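Ticket 85: Label printer drops jobs after the print server move
Opened 2023-08-22 by Tímea Simon, Orkeck stockroom
Assigned to: Mudassar Rajput
Status: Closed
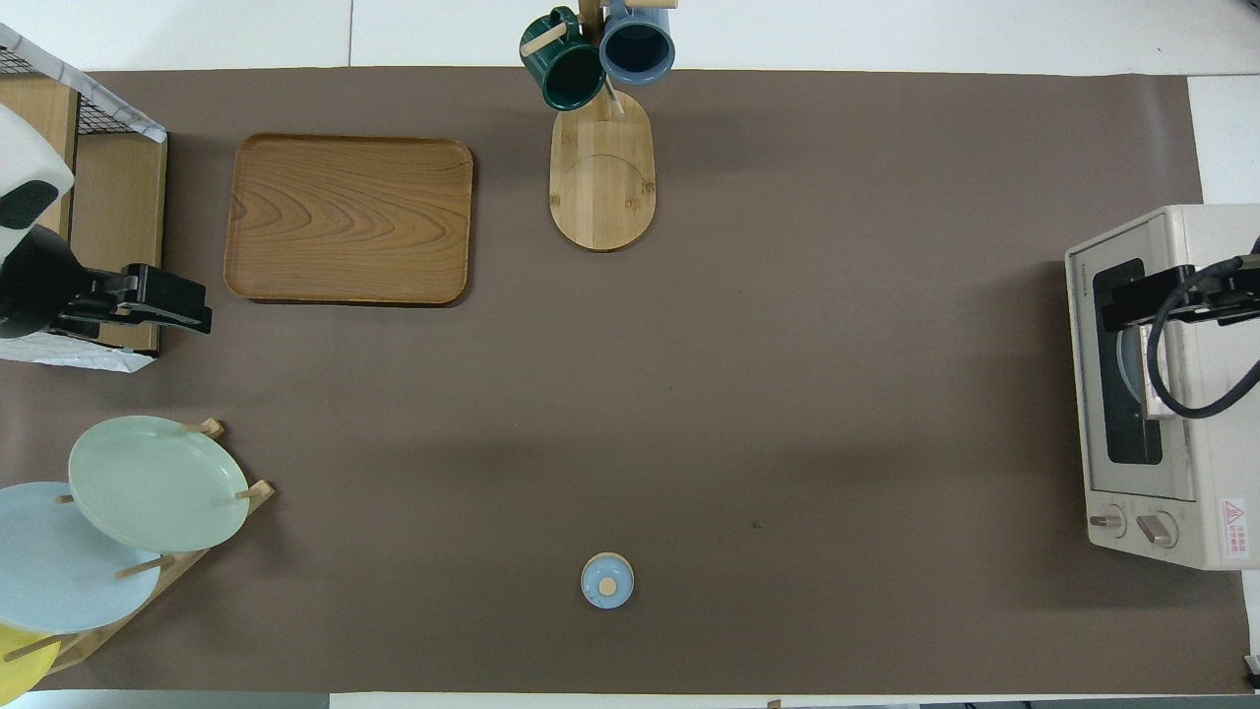
The label printer in the stockroom stops partway through a batch. Short batches print in full. Longer ones stop after 25 labels, the queue shows the job as complete and no error is raised on the printer panel. The batch used for all tests below is the kitchenware set from the Toltov catalogue, 40 labels, one per product line. The line for the wooden serving tray with rounded corners comes out correctly. So does the mug tree with the oval bamboo base. The dark green mug and the slate-blue mug are further down the list and are never reached.

Tímea Simon
Restarted the printer and resent the batch. Same result. Changed the label roll and ran the gap calibration from the panel. Same result.

Mudassar Rajput
Please send the same batch from the packing desk computer and note where it stops. Do not clear the queue afterwards.

Tímea Simon
Stops at the same label from the packing desk. Queue left as it is.

Mudassar Rajput
Checked the spool folder on the new server. The job file is whole when it arrives, so the stock program is not at fault. The file sent on to the printer is shorter — it ends in the middle of a label record. The old server used the maker's driver. The new one was set up with the generic text driver, which has a size limit on each job.

Installed the maker's driver, removed the old queue and made a new one under the same name. Please test again.

Tímea Simon
All labels now print, but the text sits 4 mm too low and the bottom line of the bar code is missing.

Mudassar Rajput
The new queue has gone back to the default label height. Set it to match the roll and saved it as the default for all users. Top offset set to zero. The darkness setting was also lost and has been put back.

Tímea Simon
Text is in the right place. Bar codes scan. Ran the full batch twice from each computer with no labels missing.

Miklós Vincze
The Udton site was moved to the same server in April. Does it need the same change?

Mudassar Rajput
Yes. Udton has the generic driver too, but only prints short batches — the fault would not have shown. Changed under a separate ticket. Server build notes updated with the driver name and label height.

Closed by Mudassar Rajput. Cause: wrong driver on the new queue.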